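Subject: Re: [sim-users] Open day at Skorcombe, what was shown
Date: Jul 16, 2022
List: sim-users

Wrist view from the bread task, as it was up on the wall screen:

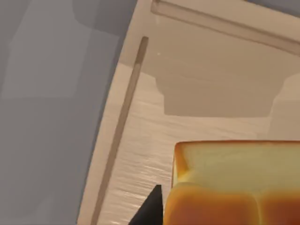 1. What was run

The demonstration was the kitchen set that Dondivdale has been building on top of the Zimevent simulator. Everything was simulated. The real arm at Skorcombe was powered down behind the glass and stayed that way all afternoon, so anyone planning a trip to see hardware move should write to the lab first.

The task shown most was the loaf: approach, grasp, lift, place at a target pose. The policy gets the wrist view, a fixed overhead view and joint positions. It does not get object poses. They were clear on this when asked, and the config file they put on screen agreed with them.

Episodes are capped at 400 steps. A run that hits the cap counts as a failure even if the loaf is in the fingers at the time. I think that is the right rule, but it makes their numbers hard to set beside ours, where we let the last motion finish.

> On the earlier thread you wrote:
> > The open day page says "live policy evaluation." Does that mean
> > they roll out in front of visitors, or play back logs? We were
> > told live in March as well and got a video. Also, can somebody
> > who is going please ask:
> >
> > - how the loaf is modeled (rigid, or soft with some give)
> > - whether the wrist camera is placed to match the real mount
> > - whether the scene set will be released, and under what terms
> >
> > We have a student starting on bakery handling and I would rather
> > not have her rebuild all of this from nothing.

2. Live or playback

Live, as far as I could tell. Visitors could type in a seed, and I tried 2 of my own. The first run placed the loaf. The second closed on the top crust, slipped, and went around again until it reached the cap. The operator let it play to the end and did not restart it, which I appreciated.

3. Your questions

Loaf model: rigid body, with a convex decomposition for collision. No give at all. The visual mesh is rounded and the collision mesh is coarser, so the fingers can look as if they stop short of the crust or sink a little into it. They know about this. A soft version exists on a branch, but it runs too slowly for training and they would not give a date.

Friction on the loaf is randomized per episode. Friction on the surface under it is fixed. I asked why and was told the surface had not been a source of failures. I would still vary it. A pale surface with a low sheen is easy on the vision side, and if the contact is fixed too, the policy has little reason to learn a careful approach.

Camera: placed from a calibration of the real mount, then jittered slightly in position and angle. Field of view is not jittered. In the wrist view the finger shows at the bottom and the loaf runs out of view as the hand gets close, so for the last part of the approach the policy is working from a partial outline. They see most of their bad grasps there. The overhead view is meant to cover for it, but they have not run the ablation without it.

Release: the scene set yes, the trained weights no. The terms are still being settled with Petersen, who paid for the asset work. The research license was described as "likely," and I would not plan around it until there is text to read.

4. Other notes

Training data for the loaf task is 3000 scripted demonstrations, with no teleoperation. The script uses privileged poses, and failed attempts are dropped before training. That probably explains why recovery looks weak: the policy has never seen a bad grasp being corrected.

Shadows are on in both training and evaluation. One visitor asked whether they had tried moving the light. They have, within a narrow range, and the wider range is on the list.

The talk ran over and the session on reset logic was cut. The slides are supposed to go up on the Skorcombe page. If they do, the part to look at is the table of failure types, which went by too fast for me to copy.

5. For our side

I would wait on the license before your student commits to their scenes. The camera setup can be copied now - it is a fixed transform plus noise, and we have our own calibration already. I will put my notes on their randomization ranges in the group folder on Monday. Some entries are blank where I could not read the screen, so please do not fill those in by guessing.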